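발표자 메모 — 양팔 로봇 작업 공간 운영 기준 (Wallach 현장 공유회)

슬라이드 9
앞에서 말한 정지 버튼 점검은 반복하지 않는다. 바로 시작 자세로 넘어간다. 기준은 Xuelian Shen이 정리한 초안 그대로다. 두 그리퍼는 벌린 상태로 매트 뒤쪽 양 끝에 두고, 물체에 닿지 않게 한다. 작업 대상 외의 물건은 매트 위에 올리지 않는다.

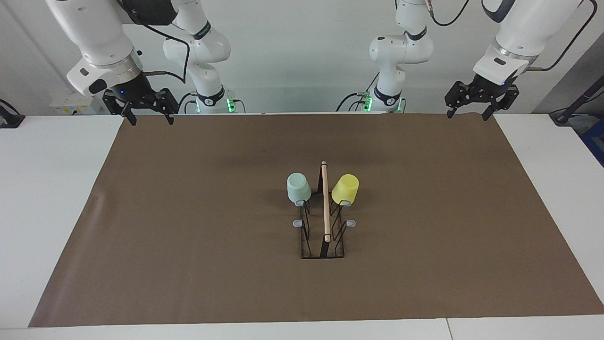 시작 자세의 양팔과 컵 건조대. 앞쪽 걸이 두 곳은 비어 있음.

뒤쪽 걸이의 연두색 컵과 노란색 컵을 짚어 준다. 컵 위치는 매회 기록지에 적는다. 지난 2월까지 모은 기록이 1,171건인데, 그중 40건은 시작 위치가 빠져 있어 비교에 쓰지 못했다. 이 숫자는 천천히 읽을 것.

슬라이드 10
사람이 매트 안으로 손을 넣을 때는 먼저 정지시키고, 소리 내어 알린 뒤 들어간다. 재개는 정지시킨 사람이 한다. 담당자가 바뀌면 시작 자세부터 다시 확인한다.

케이블 점검 주기는 Oluwaseun Danladi에게 넘긴다. 질문은 30분 쉬는 시간 뒤에 받는다.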